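Kitchenware library at Carrillo Hall adds baking sets to its loan list

1/28/19

Members of the Carrillo Hall kitchenware library can now borrow complete baking sets as well as single items, after a sorting session that took up most of the winter closure.

The library, which lends pans, tins, scales and small kitchen tools to households in the streets near the hall, reopened this morning with a new shelf for baking. Each set goes out in a lidded crate with a mixing bowl, a sieve, a spatula, measuring cups, a jug and a choice of tins. Loans run for 20 days and can be renewed once by phone or at the desk.

Horacio Palma, who runs the lending desk, said measuring cups had been the main reason for the change. People borrowed them one at a time and brought them back one at a time, and by December the drawer held a great many halves and thirds and hardly any full cups.

"You would get someone in who wanted to make a loaf on Saturday and we would send them home with a quarter cup and an apology," he said. "It was easier to stop lending them singly."

The sorting was done on the long table in the back kitchen. Everything that measures was taken out of the drawers and put into families by make and shape. Cups that nest together were kept together. Anything with a worn or missing size mark was checked against a jug of water and given a new label on the underside of the handle.

Some of the older cups turned out not to agree with each other. The library has long held a mixture of American cups, metric cups and a few sets that came with bread machines and follow neither. These have been separated, and a card in each crate says which kind is inside. The American cup is a little smaller than the metric one of 250 millilitres, and Palma said that had caused a few flat cakes over the years.

The catalogue lists 241 items after the sort. A number of duplicates have been passed to the after-school cookery club upstairs, and a box of cracked plastic has gone for recycling.

Colour was also discussed. Emiliano Bautista, who wrote the new labels, wanted to go by colour alone, with one colour for each size across all the crates. That was dropped when it became clear that different makers use different colours for the same size, and that several sets had been made up from two or three others. The crates are now marked by number, and the cups inside can be any colour as long as the sizes are right.

The baking crates are stacked under the window, next to the scales. There are two sizes. The small crate holds one loaf tin and one round tin and is meant for people who have most things at home. The large one has sandwich tins, a muffin tray and a cooling rack, and is heavy enough that borrowers are asked to bring a trolley or a second pair of hands.

Crates must come back clean and dry. Cups should be taken apart before washing, as flour caught between them goes hard and is difficult to shift. The dishwasher in the back kitchen may be used by anyone returning a crate before noon, but the softer plastic cups should be washed by hand.

A deposit is taken on the large crate and returned in full if nothing is missing. Lost cups will be charged at the cost of a replacement. The desk keeps a tub of odd cups and handles from broken-up sets, and borrowers who lose one are welcome to look through it before paying.

The back kitchen will stay open to members on weekday afternoons while the last of the cups and jugs are put away. 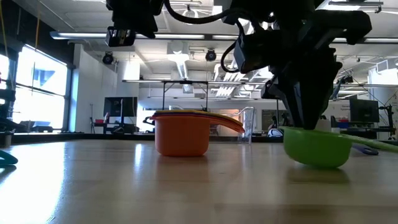
Radwa Metwally said she would like to see measuring spoons treated in the same way, as the half teaspoon is always the first to go and it makes no sense to send out a full run of cups with nothing for the baking powder. She also asked whether the crates could include a plain set of scales, since most of the recipes she uses are in grams and she only reaches for cups when she is making pancakes.

Palma said spoons would be looked at next. There are 8 full rings of them at present, which is fewer than the number of crates, and more are needed before they can be added to the list. Scales will continue to be lent separately for the time being. They need batteries checked between loans and do not travel well at the bottom of a crate.

Donations of measuring spoons, loaf tins and clear jugs with readable markings can be left at the desk during opening hours. The library is not taking any more cake stands, glass lids without a pan or electric whisks without their beaters.

Members who already have single cups on loan from before the closure are asked to bring them back by the end of next month, whatever the date on their ticket. No late charges will be made on these. Anyone who has found a library cup at the back of a cupboard and is not sure when it was borrowed can leave it in the returns box by the side door without giving a name.

The baking crates can be reserved at the desk or by leaving a message on the hall's answerphone, with the crate size and the day it is wanted. Requests for the weekend should be in by Thursday evening.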